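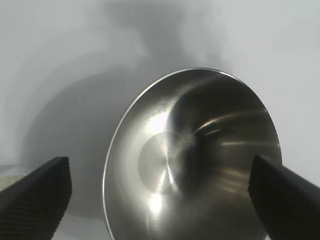 Druvley mixing bowls, set of 2 - my review after a winter of bread

4 out of 5. Would be 4.5 if the lids were better. Will get to the lids.

Background. I bake most weekends, rye and wheat mostly, plus whatever the kids want for school. Old bowls were glass, heavy, one chipped, one went on the tile floor in April and that was the end of it. Borrowed a plastic one from Els De Haan for months. Plastic holds smells. Everything I made had a little bit of her onion thing in it. Sorry Els.

So, stainless. Read too many reviews, bought the Druvley set. Came in two days, box crushed on one corner, bowls fine. Two bowls, two lids, a booklet with recipes I haven't opened except to look for care instructions. Dishwasher ok it says. No abrasive pads.

Weight. Light. Lighter than I wanted. My neighbor Salim Tanui has the Traltum bowls, which are thicker, and you notice when you put them side by side. His don't ring when you hit them with a whisk. Mine do. Early mornings this is a problem in our house, thin walls, baby next door. I mix with a wooden spoon before 7 now.

Size. The large one takes a double batch of my usual dough with room to rise. Small one is a bit awkward, too big for eggs, too small for a proper salad. I use it for cookie dough and for soaking beans. Wish they sold a third one in between.

Kneading in the bowl works if you put a damp towel underneath. Without the towel it walks all over the counter. No rubber on the base. Some brands have it, Vandenberghe does I think, but my sister's peeled off in the first year and then you have glue on the bottom of your bowl forever. I'd rather have the towel.

Dough release is good. Oil it lightly and a wet rye comes out with a plastic scraper, hardly anything left behind. Let it dry on and you'll be soaking it overnight like any other bowl. Cold water for dough, not hot, hot turns it to paste. Took me years to learn that, my grandmother could of told me.

Rising. This is where I missed the glass. Steel takes the temperature of the room, and our kitchen in January is cold. First few loaves came out tight and sad. What works for me: rinse the bowl with hot water, dry it, oil it, dough in, lid on, into the oven with just the light on. Same timing as the glass after that. In summer I expect the opposite problem, ask me then.

Flip side, it chills fast. Whipped cream is so much better in this. 15 minutes in the freezer, bowl and whisk together, done before the coffee's ready. Pie dough too. I didn't buy it for that but I'd probaly buy it again for that.

The lids. Ok. They fit but only if you press all the way round, and then one side pops up while you're doing the other side. Fine for the fridge. Not fine for the car. Took potato salad to Pieter Martens' birthday and there was mayo on the back seat. The large lid is also going a bit wavy, I blame the bottom rack of the dishwasher, top rack only now. Wrote to customer service and a Vicente Quiroga answered the next day, very polite, offered me a new lid for shipping cost. Haven't taken him up on it. A new lid would be the same lid.

Scratches. Yes. Hand mixer leaves marks, the whisk leaves marks, after a few weeks you stop caring. If you want something for the open shelf get ceramic. No rust so far. Got some white spots from our water, hard as anything here, vinegar takes them off.

Tried it over a saucepan for melting chocolate. Works, gets hot at the rim, use a mitt. Booklet says nothing about this either way so that's on me.

Storage. They nest, lids go inside, whole set takes less room than the one glass bowl did. Big plus, small kitchen.

Price. I paid 21 on sale. Normal price is higher and at normal price I'd look at Traltum first, especially if noise bothers you. Salim paid more than double for his and says he'd do it again, but Salim says that about everything he buys, including the Lastik dough hook thing that's been in his garage since.

Who should get it: people who bake a lot, don't have much cupboard space, don't care about looks. Who shouldn't: anybody who wants to travel with food, see mayo above.

Will update if the lid gets worse.

Posted Sunday, February 20, 2022

Edit: someone asked about the handle. No handle, no spout. You pour batter over the rim and wipe teh side. I use a ladle for pancakes.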